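# Wanis wrist joint brake, service kit 119

**Applies to:** Wanis arms with the Kan controller, shipped before August
**Page revised:** September 2018

Replacement brake for the wrist joint. Order this kit if your arm sags after a protective stop.

## The fault

On some arms the brake disc wears early and the wrist drops by around 30 mm when power is removed. The controller logs code 343 on the next start. An arm parked over an open PC case can come down on the board or the memory. Didlow reported this first, on a disassembly cell, and Hiwot Tsegaye confirmed it on our test bench in Brekville.

## Until the kit is fitted

- Don't park the arm over the work. Send it to the home position before you cut power.
- Keep hands out of the case while the arm is above it, even in a protective stop.
- Don't clear code 343 and carry on - lock the arm out and call us.

## In the kit

Brake disc, spring plate, 7 screws, thread lock and a printed procedure. The screws are single use. You'll need a torque driver, not included.

Fitting must be done by a trained technician with the arm unpowered and the wrist supported. Run the brake test from the service menu afterward and send the log to Wayne Ouellet in service - he'll update your arm's record.
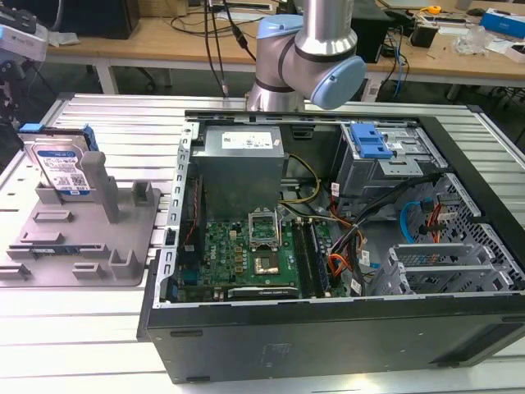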